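Is a short overseas building trip worth what it costs?

Posted by Xiomara Lindgren, 8 Jul 2026
Last updated: three replies added, one removed at poster's request

My church has signed up for a volunteer trip next January through a mob called Pollach. You pay your own airfare plus a fee, fly over, and spend 6 days painting and laying blocks for a community hall. The fee is $300 on top of flights, and they won't tell me what it covers. I asked twice and got the same brochure back both times.

I'm not against helping. I've done meal deliveries and the winter shelter, and I put in a few Saturdays on the old computers our hall gives to new arrivals. But I can't lay a block to save my life, and I doubt most of the other people on the list can either. Wouldn't the airfare alone pay a local bricklayer for weeks? Our minister says the trip "changes hearts". Whose, I'd like to know.

Has anyone been on one of these, and did you come home thinking the money was well spent? 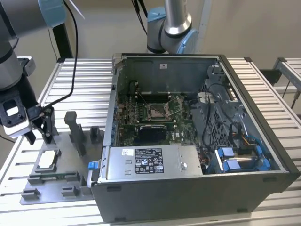

Eirlys Prydderch

I went on one, with a different outfit, and I'd say your doubts are fair. There were 25 of us. The local crew had a foreman and four tradesmen, and they spent half their time showing us how to mix mortar. On the last afternoon I saw one of them pulling down a bit of wall we'd put up that morning. He was very polite about it.

That said, some groups do it better than others. I'd put these to Pollach in writing before you hand over a cent:

1. Who asked for the hall? If the answer is a name and a phone number, good. If it's "the community", keep asking.

2. Who gets paid locally, and how much of your fee goes to them? A decent group will have a budget and won't mind you seeing it. The one I went with sent me a pie chart with no numbers on it. 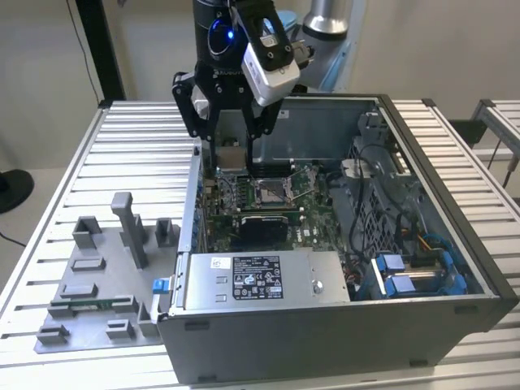 3. What happens to the building once you leave? Ask for a photo of one they finished years ago, with people using it.

4. Can you give the money and stay home? Watch how they react to that one – it told me more than the brochure did.

If they dodge more than one of these I'd pull out. You may lose your deposit, so read the fine print first. Mine was non-refundable after a fortnight and it was on the back page in tiny type.

Faustino Cuevas

Disagree with a fair bit of this. I've been on 2 trips and loved both of them. Yes we were slow. But people at home who had never given to anything gave to us because they knew our faces, and that money would not have turned up otherwise. You can't just say "send the airfare", the airfare doesn't exist unless somebody is going. Go and see for yourself.

Xiomara Lindgren

Thanks both. Faustino, I take the point about the fundraising, though I'd want to see whether any of it reached the tradesmen or if it all went on seats and hotel rooms. Did your group ever publish that?

I've sent Eirlys's list to Pollach and copied in our minister. No reply yet from either. My name is still down, in pencil, and the deposit stays in my account until I see a budget.

Xóchitl Aguirre

just donate to a food bank, same result and no jet lag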